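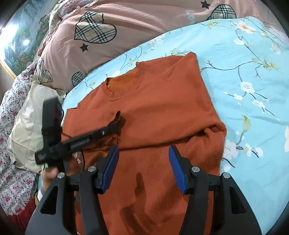
4. Setting up the fold-line detector

Now for the fun part! By the end of this section Terum will be finding collars, cuffs and fold lines in your own recordings, and the Kalis planner will have something real to work with.

Before you start, check that the Kalis service is running and that you have at least 2 recordings of the same garment. Knitwear is a lovely first choice - ribbing gives the detector plenty of texture to hold on to.

4.1 Load a recording

1. Open Terum and choose File > Load session.
2. Pick your recording and wait for the frame counter to settle. A session of 900 frames loads in one go; anything longer is split into parts.
3. Drag the slider to a frame where the garment is folded and the collar is in view.

4.2 Mask the gripper

1. Choose Mask > Tool outline.
2. Paint over the gripper body and both fingers. Leave the gap between the fingers clear, as the planner reads the cloth there.
3. Add a second mask for hands, cables or anything else lying across the garment.
4. Press Apply to all.

Note: hand masks follow movement from frame to frame. The tool mask stays put, so paint it again if you change the camera mount.

4.3 Separate garment and background

1. Click once on the garment and once on the bedding or table under it.
2. Set Background to Patterned if there are flowers, checks or hearts anywhere near the cloth. It makes a huge difference!
3. Raise Edge weight to 7. An orange jumper on a pale blue sheet will separate well below that, but white on white needs all of it.

Caution: don't use Auto colour with mixed bedding. It can merge a pillow with a sleeve, and Kalis will then plan a grasp on the pillow.

4.4 Find the folds

1. Press Detect. Fold lines are drawn in green, creases in grey.
2. If a deep crease shows up in green, right-click it and choose Demote. Shadows in soft knits are the usual culprit.
3. Save the profile with the garment's name.

Profiles saved with the March release open as normal, though the old Suominen filter is switched off and has to be turned on again under Extras. Training on your own labels needs more than 330 marked frames - see section 6, which also covers export to Ivitz.

Last updated: Jul 29, 2021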